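The Bell at Fomard

The ferry to Jodden stopped running in December, as it did every year, and the woman who had come to value the house missed the last one by the time it took to find her gloves. She stood on the slip and watched it go. Then she walked back up the hill and told the old man he would have to put up with her until the mail boat came.

"When's that?" she said.

"When it's flat," he said. He went to find sheets.

The house had been the pilot station at Fomard in the days when there were pilots. It had a lookout room at the top with windows on three sides, and a bell on a bracket outside the back door. His niece wanted the place sold. She had written to the firm on the mainland, Krasniqi, and the firm had sent the woman, who was new and did not mind boats.

She had finished her work by then. She had measured every room and written it all up in a notebook. The plot ran to 1,456 square metres, most of it rock. She had tapped the walls and looked under the sink. She had asked him if the roof leaked and he had said only when it rained from the west, and she had written that down too.

For the first two days they were polite. He cooked potatoes and salt fish. She washed up. In the evenings he sat with the radio and she went through her figures again, though there was nothing left to do to them. The wind was loud enough that they did not need to talk.

On the third day she asked if she could wash some clothes. She had packed for one night.

"Down the passage," he said. "You have to lean on the door or it won't start."

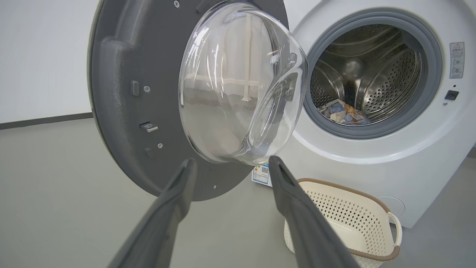 She had grown up in a flat above a bakery and was not used to a house with nothing on either side of it. At night she lay in the small back bedroom and listened to the bell. It did not ring properly. The wind was not strong enough to swing it, or it was too stiff, but every so often the clapper touched the side and made a small dull sound, like a spoon put down on a table.

"Does it bother you?" she asked him at breakfast.

"Does what?"

"The bell."

He thought about it. "I don't hear it," he said. "I'd hear it if it stopped."

He told her what it had been for. When fog came down, someone stood at the back door and rang it, one stroke and then a count of 33, and then another stroke. The boats coming in from Skidetti knew the count. There was another bell further along the coast with a different count, and a man in the fog could tell from the gap which one he was hearing and steer by it. His mother had rung it, and his father when he was not out on the water. He had rung it himself from the age of eight. He had got so used to the count that he still did it without meaning to, on the stairs or waiting for the kettle.

"What happened if you lost count?" she said.

"You didn't."

She waited.

"I did once," he said. He got up and put his plate in the sink and went out to see to the hens, and that was all she got that day.

The wind went round to the north and it snowed a little, dry snow that would not lie. She put on two of his jumpers and walked out to the end of the point. From there she could see the whole of the house, with the lookout room sitting on top like a hat that was too small. She had put it down as a spare bedroom. She had valued it at a good deal less than the niece was hoping for, and she tried to work out whether having been shut up in it for four days made it worth more or less. It was 200 paces back to the door. She counted them without meaning to and was annoyed with herself.

When she got in, he was up in the lookout room with the telescope. He had lit the stove up there, which she had not known worked.

"You should put that in your book," he said. "The stove."

"I will."

"I was eleven," he said. He kept his eye to the telescope. "I'd been at it since before it was light. My mother had gone in to lie down. I got thinking about something, I don't know what, something to eat I should think. And I was at twenty-something and I didn't know if it was twenty-two or twenty-six. So I guessed. Then I was worried I'd guessed wrong so I made the next one short, to make up for it."

"And a boat was out there?"

"There was always a boat out there."

She sat down on the bench under the window. The glass was rattling in the frame, and she had a note about that already. 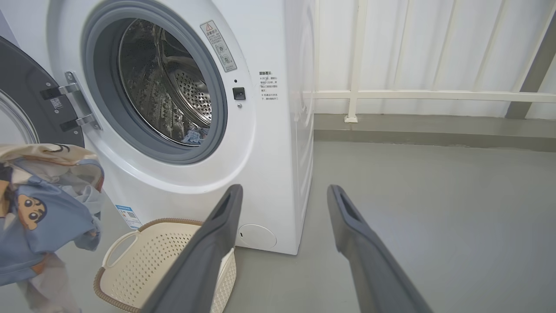
"He ran on to the flat rocks," the old man said. "Just out there, below the hen house. It wasn't a bad one. He had a hole you could put your arm through and he walked ashore with his boots full. He came up to the back door and my mother gave him coffee. And he said it was his own fault, he'd been half asleep. He said the bell was steady as a clock."

"So it wasn't you, then."

"I don't know," he said. "He might have said it because I was standing there. He could see I was standing there."

He moved the telescope along a little.

"Did you ask him? Later on?"

"He came by every summer for years. He bought eggs off us. I was always going to ask him." He straightened up and rubbed his back. "I had it all worked out, how I'd put it. Then he got old and he'd have had to think which boat I meant."

She did not know what to say to that, so she asked what he could see, and he let her look. There was a long line of white water where the bar was, and past it grey sea, and nothing on it at all. He showed her how to turn the ring to bring it sharp.

That evening he got out the logbook. The last one only had 582 entries in it before they stopped, and the rest of the pages were blank. His mother's writing was small and leaned backwards. His own, when it started, was large and pressed hard into the paper. He found the day without having to look for it. It gave the wind and the hour the fog came down and the hour it lifted. Under that it said: one boat aground, no one hurt, bell rung throughout.

"Who wrote that?" she said.

"She did."

"Well," the woman said. "It was rung throughout."

"Yes," he said. "It was."

He shut the book and put it back in the drawer under the radio. She went to bed early. The bell knocked once while she was getting undressed, and she stood with one arm in her nightshirt, listening for the next one.

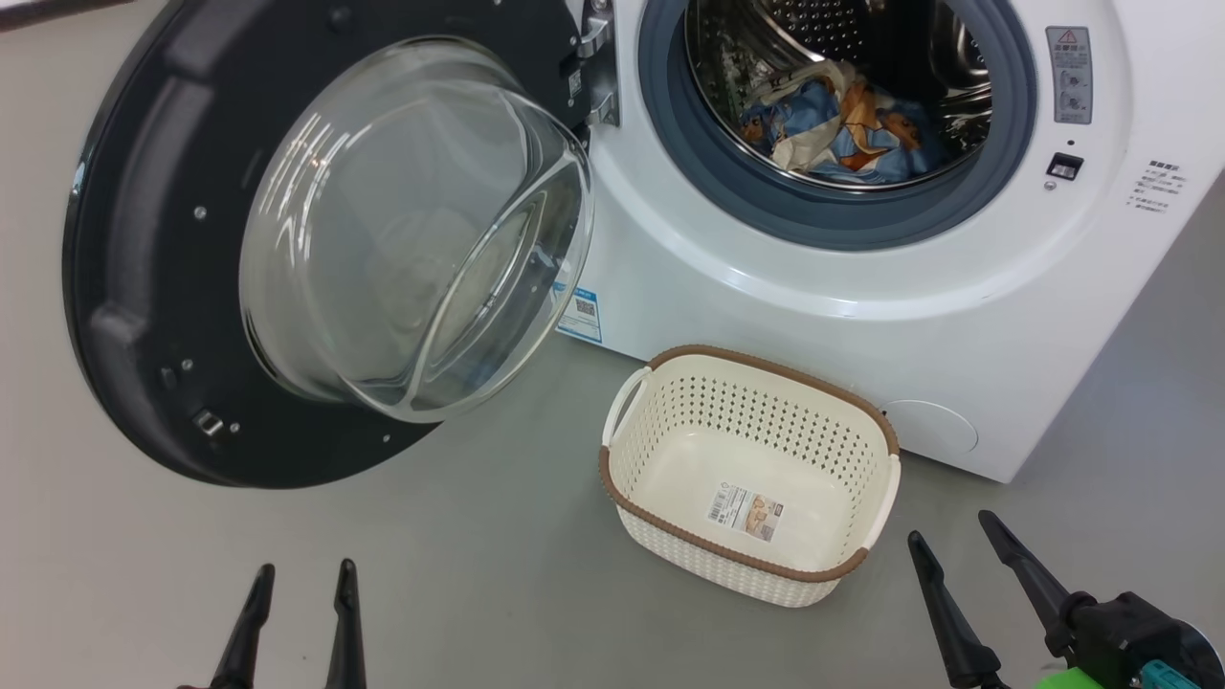 The washing machine at the end of the passage, with the door open.

The sea went flat on the sixth day. The old man knew before she did. When she came down, he had already put her bag by the door, and her gloves on top of it, one inside the other.

"It'll be here in an hour," he said. "He doesn't wait."

They ate standing up. She said she would write to the niece from the office, and he would get a copy. She said it might take a long time to sell, a place like this, with the boat as it was. Some of them never did sell. He nodded. He asked whether she had put the stove in, and she showed him the page.

"And the bell?" he said.

She had not put the bell in. It was not part of the building, strictly. It would count as a fixture or it would count as something he could take with him, and she had meant to look up which.

"Do you want it in or out?" she said.

He looked at the bracket through the window of the back door for a while.

"Leave it for now," he said.

He did not come down to the slip with her. The mail boat was smaller than she had expected, with one bench and a heap of wet rope. She sat with her back to the wheelhouse and her bag between her feet. They were well out past the bar, with the sun on the water and no fog anywhere, when she heard it, one clear stroke. She looked round at the boatman but he was lighting a cigarette with his head down inside his coat.

She began to count.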